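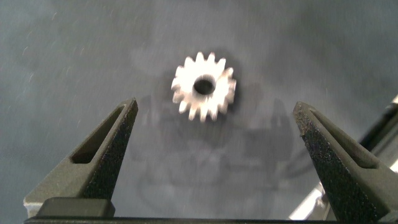 June, up at 5:40 a.m.

Slept badly. The window fan quit sometime in the night and I woke up with the sheet stuck to me. Coffee, half a grapefruit, the end of the rye bread. Watered the tomatoes before the sun got over the garage. The second plant from the fence has blossom end rot again. I picked off the bad ones and threw them over into the ditch.

Today was the tower clock meeting at the Lennox library, so I'll put that down first while I remember it.

Angus Prendergast had the keys. He has had the keys for years and I don't think the town knows how many copies he's made. We went up at eight, before it got hot under the roof. It is 70 steps to the clock room, the last 12 of them a ladder. I took it slow. My knee was all right going up and bad coming down, same as always.

The clock has been stopped at twenty past four since before Easter. Angus thinks the trouble is in the motion work behind the north dial. I think it's the whole going train, that it's dry and full of pigeon dust, and the north dial is only where it shows. We didn't argue. He took the cover off and I held the light. The oil in the lower pivots had gone to something like varnish. You could lift it with a toothpick. One of the wheels in the motion work has wear on the teeth, all on one side, with a bright line where it has been rubbing. Angus wants to have it recut. I said clean it first and then look.

The pendulum is fine. The weights are fine, though the cable on the strike side has a broken strand near the drum and I don't want that run again until it's changed. I said this twice so that it would be in his head as well as mine. 236 pounds going down through three floors is not something I want to read about.

Came down at ten thirty. Drank two glasses of water at the library fountain. The girl at the desk asked when it would be going again, people miss the bell. I told her fall. I don't know if that's true.

Wrote up what we found for the town office. It came to a page and a half. The repair fund has 600 dollars in it, which will buy the cable and the oil and not much else. If the wheel does need recutting we will have to ask for more, and I would like to have the cleaning finished before we ask, so they can see something for what's already been spent.

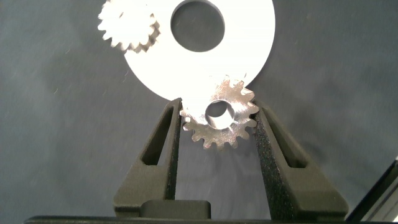

Small spur gear, held up on its edge.

Lunch was a cheese sandwich and the pickles Chiyo gave me. They are very good, more sour than mine. I should ask her what she does about the garlic, mine turns blue.

Lay down from one to two. Didn't sleep but the knee stopped complaining.

In the afternoon I read more of my father's notebooks. I'm on the third box. He kept a book for every year he was at the Prerkila mill, weather and work and what he spent, hardly a word about any of us. The day I was born he wrote "Boy, 7 lbs. Rain. Belt off No. 2 again." I used to be sore about that. I read it over again today and mostly wondered about the belt. It comes off No. 2 for the rest of that summer and then there isn't any more about it, so either they fixed it or they took the machine out.

He did look after the mill clock for a while, which I had forgotten. It was a wall regulator in the office, and the men were paid by it, so it got argued over. He has a column down the side of the page for the gain or loss each week. He set it off the noon whistle from across the river and then found out the people across the river were setting their whistle off a clock in a jeweler's window. The jeweler told him he set his by the train. That takes up most of a page, and it is the longest thing he wrote all year.

I copied out the clock entries in pencil. I might type them up for the historical room. They have almost nothing from the mill except payroll sheets and that one picture of the flood.

Around four I went over to Chiyo Sugiyama's to return her jar and look at her mantel clock. It's an eight-day French movement in a black slate case, her husband's mother's. It strikes the half hour right and the hour wrong, one behind. That's count wheel striking, it only got out of step. I showed her how to lift the little wire and let it run through until it agreed with the hands. She did it herself the second time. It needs a cleaning too, but it can go another year if she doesn't move it. She has it on a shelf over the radiator, and I said to find another place for it before the heat comes on. She said there isn't another place. We looked all over the front room and she is right, there isn't, unless the television goes.

She is reading a long novel about a lighthouse and doesn't like it, and is going to finish it. We had iced tea on her back step. Her cat has a bald patch by the tail. She's taking it to the vet in Clarnis. That's a long drive for a cat but she doesn't trust the closer one after what they charged her for the tooth.

Home by five thirty. Took the fan apart on the kitchen table. It was hair and lint packed in behind the blade, and the back bearing stiff. One drop of oil and it went. I spent the morning telling Angus to clean a thing before replacing it and then nearly drove to the store for a new fan.
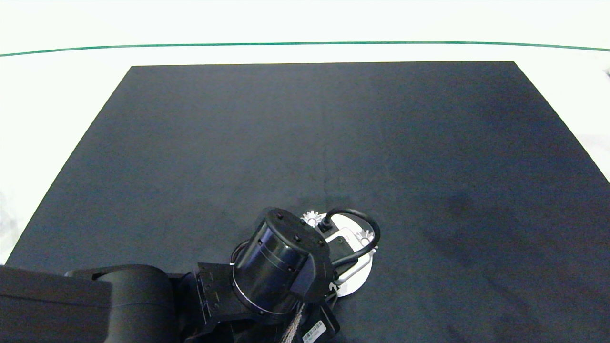
The black board, with white on three sides of it.

Supper was eggs and the first green beans. There are going to be too many beans. I planted two rows after I said last year I would only plant one.

Phone call from my sister at seven. She wants to know about August and whether I'll come out. I said I would think about it. She said I said that last year. The bus takes most of a day and I don't like to drive it anymore, especially the last part after dark. She offered to meet me halfway. I'll call her back before the end of the month and give her an answer one way or the other. Putting it here so I see it.

Looked for the good set of bushing reamers after supper and could not find them. They aren't in the bench drawer or in the green tin. I had them when I did the Fulon clock in the winter, and I have a feeling they went back in the box with it by mistake. Will telephone and ask. If they're gone that is a real expense and it can't come out of the repair fund, it was my own carelessness.

Did find the pivot file I have been missing, at the back of the drawer inside a folded rag, and four mainsprings I have no clock for. Also a note in my own hand that says "left side, not right" and nothing else. I don't have any idea what it's about. I put it back in the drawer in case.

List for the tower:
Kerosene, one gallon.
Pegwood.
Rags, cotton, no lint.
Work light with the long cord.
Ask Angus about the cable, what length, who carries it.
Netting for the louver where the pigeons get in. We can clean the clock ten times over and it won't matter with that louver open.

List for here:
Fan is done.
Call sister.
Jar lids.
Beans.
Reamers.

It clouded up after eight and I thought we'd get rain but it went north. Some lightning a long way off — no thunder that I could hear. I sat out until the mosquitoes came. The Hendricks boy was hitting a ball against the garage door down the street, the same as every night, and then they called him in.

It's strange not to hear the tower strike nine. I still stop for it. Some nights I look at my watch and it's a few minutes past and I've been waiting without noticing — it has been months now and I would have thought I'd be used to it.

Angus called at nine fifteen. He has been thinking and he agrees about the cleaning, but he wants to start with the north dial. Fine with me. We're going up again early next week if it isn't too hot. He's bringing the kerosene, so cross that off.

Knee sore. Two aspirin. Fan is running.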